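Sharing a counter at Rarncombe

Sun 28 December

The kitchen on the upper floor at Rarncombe is used by the tenants of 5 rooms, and the woman who looks after it has lived in one of them since May. She used to run the stockroom of a housewares store called Daher, and she says the two jobs have a lot in common.

"You have a surface and you have things that want to live on it," she said. "When I moved in, everything was on the counter all the time. You couldn't roll out dough."

She started by writing down what people used every day. The toaster oven was first on the list, then mugs, then plates and bowls. Most of the rest went into cupboards or was given away. She spent $310 of the shared budget on storage, and she still has the receipts.

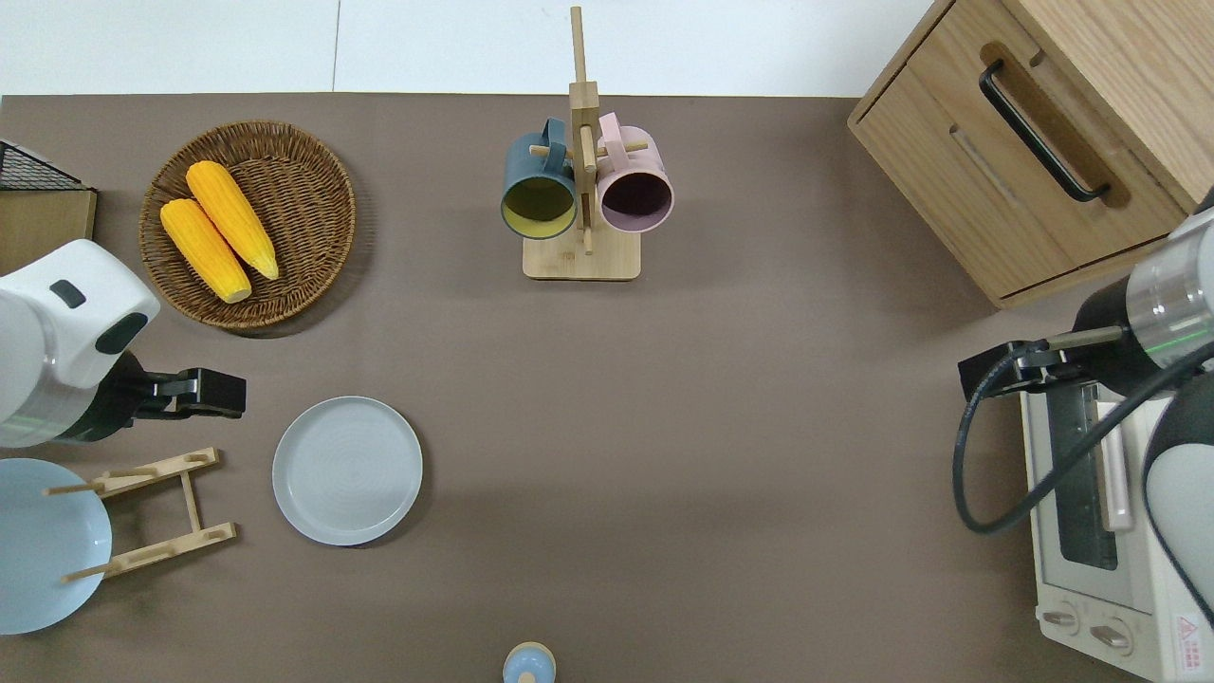
The mug tree was the cheapest thing she bought and the one people mention most. "Mugs were going back to bedrooms and staying there," she said. "If there's a peg, people bring them back. I don't know why, but they do." She hangs them with the mouths down to keep the dust out, and she won't have more mugs out than the tree can hold.

Corn goes in a wicker basket, along with whatever else has come up from the market that week. She doesn't like plastic bags on the table. "You forget what's in a bag. Then you find it." The basket gets shaken out over the sink on weekends, and the tenants take turns with that.

The small wooden cabinet came from Una, a secondhand shop down the street. Its drawer holds string, matches and the can opener. She had looked at a larger piece at Lastau, but it was $849 and would have needed 2 people to get it up the stairs.

Asked what still causes arguments, she said drying. Some tenants wipe everything and put it away, and others leave it until morning. The wooden rack was a compromise - plates upright, bowls on their sides, all of it cleared before breakfast.

"I wanted a rack where the plates stand up straight," she said. "If they lean on each other they don't dry, and then somebody stacks them like that."
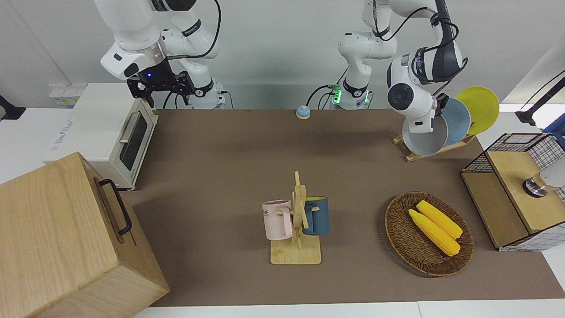 The dish rack at the back of the table, with the blue and yellow plates standing upright.

She doesn't care whether the dishes match. Tenants bring their own colors, and she finds it easier to tell whose plate is whose that way. Her next job is the cupboard under the sink, which she has been putting off. "There are jars in there from before my time," she said. "I'll do it in the new year."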